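Search tickets
Search in: All projects

Ziline pipeline: chopstick grasps filtered out as empty closes

Project: Gruda
Component: segmentation
Reported by: Shayne McAlister
Assigned to: Ulises Benavides
Opened: Tue 18 February
Status: Resolved, one follow-up open

Summary

The Ziline segmenter is throwing away good grasps on thin objects. It shows up worst in the chopstick task from the Ostrowski kitchen set. The Trundau policy trained on the filtered data goes to the chopsticks, closes, and then behaves as if it had missed. It opens again and hovers. The same policy handles the cups and the cloths without trouble.

Steps to reproduce

Run the segmenter on the Ostrowski chopstick session with the default config. Open the event list. Of the 13 episodes in the session, 11 have at least one close marked "empty". I watched all of them at half speed and the chopstick is between the pads and travels with the gripper each time.

Expected: close, lift, carry and release come out as one grasp event.
Seen: the close is marked empty, the lift and carry are marked as free motion, and the release disappears.

Set-up for anyone picking this up: peach towel on the counter, cream plastic holder with the window cut-outs at the back, chopsticks in the holder and two more lying on the towel in front of it. A long metal utensil lies down the left side and stays out of the task. Hand-held gripper with the blue pads.
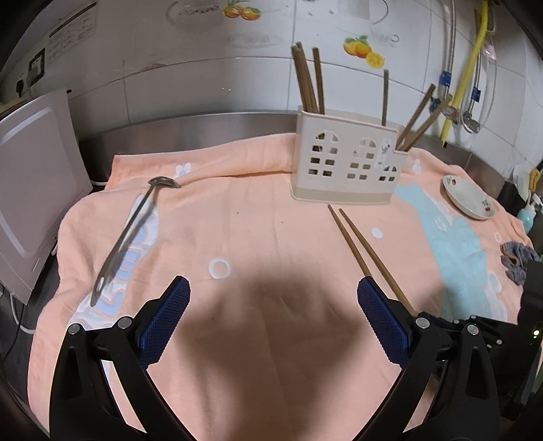 The held test in the segmenter uses jaw width only. If the width settles below 4 mm after a close, it decides there is nothing in the jaws. That value was set in the early block-stacking work and was never revisited. The thin end of a chopstick sits under it, and the thick end comes close enough that a small calibration error pushes it under as well.

I have not changed anything on my side. Raw recordings are untouched.

Comment, Ulises Benavides

Thanks, I can reproduce it. Same 11 episodes here.

First thing I tried was lowering the threshold until the chopstick closes passed. It does fix those, but then we start to get the opposite fault. When the jaws close on nothing the pads press into each other, and the reading moves a little with how hard the person squeezes the trigger. With a low threshold, some real empty closes come out as held. I don't want those in the training set. They teach the policy to carry on after a miss.

Next I checked the width calibration, in case the whole session was offset. The calibration sweep at the start of the session is fine, with the jaws going fully open and fully shut, and the curve is smooth. So the measurement is good enough and it's the rule that is wrong.

Can you confirm which end of the chopstick people were told to pick up? The method sheet says "pick up the object near its centre", and I can't see that being followed.

Comment, Shayne McAlister

It wasn't followed. The sheet was written for blocks. For the chopsticks I told people to take the thick end and leave the tip pointing at the holder, so they didn't have to turn the wrist over halfway through. A few people took them nearer the middle anyway. I'd leave both kinds in, the variety is useful.

I've corrected the sheet so that it says what we did.

Comment, Ulises Benavides

That helps. The spread in closed width makes more sense if people were holding them at different points along the taper.

New rule on a branch. It no longer asks whether the jaws are wide enough to be holding something. For each close it compares the settled width with the shut position from that session's own calibration sweep. If the gap is clear, it is held, same as before. If the gap is small, it goes to a second check on the camera view. That check takes a patch between the pads just after the close and looks at whether the patch stays still relative to the gripper while the gripper moves. A held chopstick stays where it is in the view. A bit of towel seen between the pads slides past.
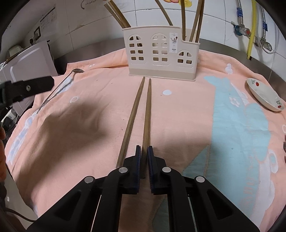
The second check needs the gripper to move a short distance before it can decide anything, so I've made it wait until the tracked position has shifted far enough. If the person closes and then opens again without moving, the event is marked "undecided" and goes on a list for a human to look at. There were 2 of those in this session.

Towel pattern was a worry. The printed shapes are pale and large, and if the patch lands in the middle of one there isn't much for the matcher to hold on to. I widened the patch so that it takes in some of the pad edges and then masked the pads out. That leaves a strip down each side as well as the middle, and it copes better.

Please run it on your copy. The config flag is held_check: two_stage.

Comment, Shayne McAlister

Ran it on the chopstick session. All 11 now come out as whole grasp events, with the release in the right place. I went through the undecided ones by hand. Both were people closing on a chopstick, changing their minds and letting go. Marked as not held, notes added to the session file.

I also ran the cup and cloth sessions with the new flag to see if anything moved. The event lists match the old ones line for line, apart from one cloth fold where the release is now a few frames later. Looking at the video, the later one is right.

One thing I noticed is that shadow matters more than I expected. The gripper and the person's arm throw a soft shadow over the towel, and it moves when the gripper moves. In one episode it follows the jaws closely enough that the patch match score goes up for bare towel. It didn't cross the line, but it wasn't far off. Could we subtract the mean brightness from the patch?

Comment, Ulises Benavides

Done, per-patch mean and contrast are both normalised now. The bare towel score in that episode drops back to where the others are. Merged to main with the flag on by default.

Trundau retrained overnight on the re-segmented set with the same seed and the same number of steps as before. On the bench it now lifts after closing on a chopstick and carries it to the holder. Getting it into the holder is still poor. It tends to arrive with the chopstick leaning and catches the rim. That is a different fault and I don't think the segmenter has anything to do with it, so please open a new ticket for it and attach the bench logs.

Comment, Shayne McAlister

New ticket opened for the rim problem, logs attached.

Leaving the follow-up on this one: the old block sessions still use the old rule in the archived config, and anyone who rebuilds the full Gruda set from the archive will get it back. I'll swap the config over in April when we re-export, and the old version will be kept under its own tag so the earlier results can be repeated.

Status changed: Open to Resolved
Follow-up: archive config, Shayne McAlister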